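Frequently Asked Questions - Automated Assembly and Handling
Rotdale Centre for Applied Manufacturing
Page last reviewed Jun 12, 2026

Can a robot arm do bench assembly work yet?

In part. The Centre's reference task asks an arm to place small metal gears onto three upright pins fixed to a white plate. An apprentice learns the task in minutes. For a machine, the difficulty lies in picking up a part that has not been laid out for it in a fixed position.

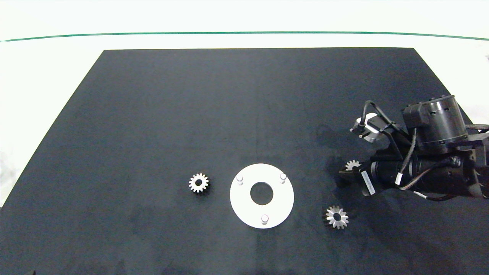 Members considering a trial should note that conventional automation has handled work of this kind for decades, provided that every part arrives in a tray or feeder. The open question is whether the tray can be dispensed with.

Why are gears used?

Gears are inexpensive, durable and unforgiving. A spur gear has to be gripped firmly at its teeth or faces, and its bore must then line up with the pin. A small error in the grip carries through to the placement. Bevel gears add a further complication, as their sloping teeth offer less for flat fingers to hold.

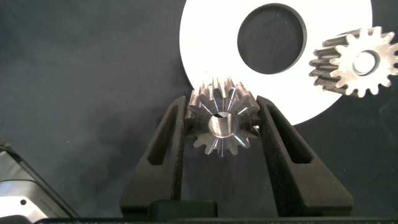

The Pisana programme, which sets the Centre's test procedures, therefore records grasping and placement as separate results. A supplier quoting a single success rate should be asked which of the two it describes.

How reliable must a system be before it is useful?

That depends on who is standing nearby. A shop with an operator at the next bench may tolerate an occasional dropped part. An unattended night shift cannot. The Centre asks for 393 consecutive attempts before it will comment on a system's suitability for members' premises.

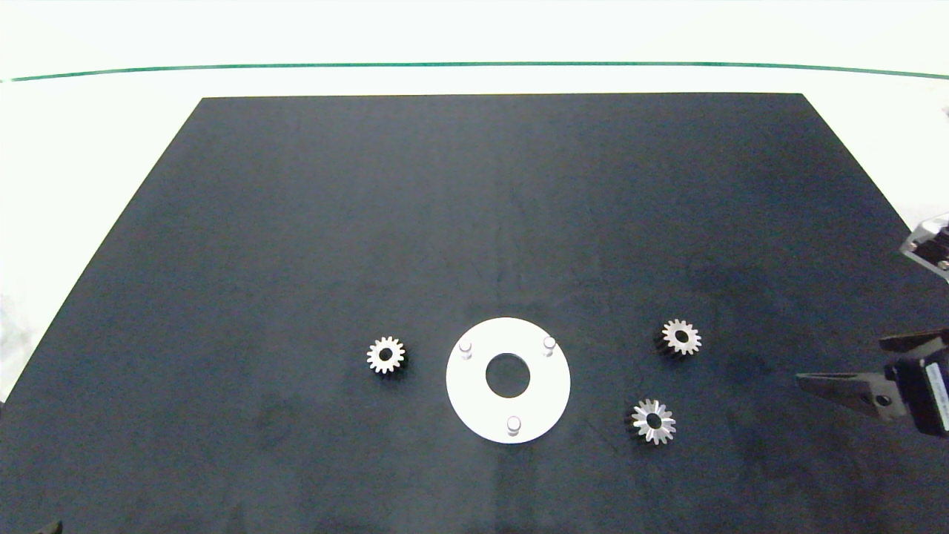
Layouts are to be changed between attempts, and the changes recorded in the log.

Will the same equipment do household chores?

Not at present. Laundry, dishes and tidying involve soft, fragile or unfamiliar objects, and homes are seldom lit or arranged like a workshop. The Centre does not assess domestic products - enquiries of that nature should be directed to the retailer.

How may a firm apply for an assessment?

Applications are received by Rostam Rostami, Assessment Coordinator, at the Vullness Street office. The next intake closes in November. Please allow 10 business days for a reply.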